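Sim demos, day whatever

5/31/18 – quick one before bed. Still collecting demos for Prurkix, the little policy Urmila and I are training. All in sim for now. Count tonight is 922 and Timo wants 2,167 before he'll even look at a training run. Wrist view goes in with every one, fingers open:

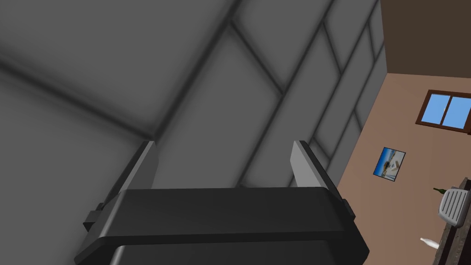
What's slowing me down

Resets. Also me. Threw out a bunch where I just hovered, no grasp at all, teh net learns to hover too. Wide tilts stay in though – gray tiles, bit of wall, fine. Want the varied angles.
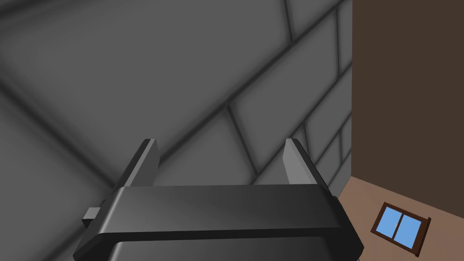

Wrist cam again, gripper open, mostly tiles and a bit of window.

More in June, if my wrist holds up.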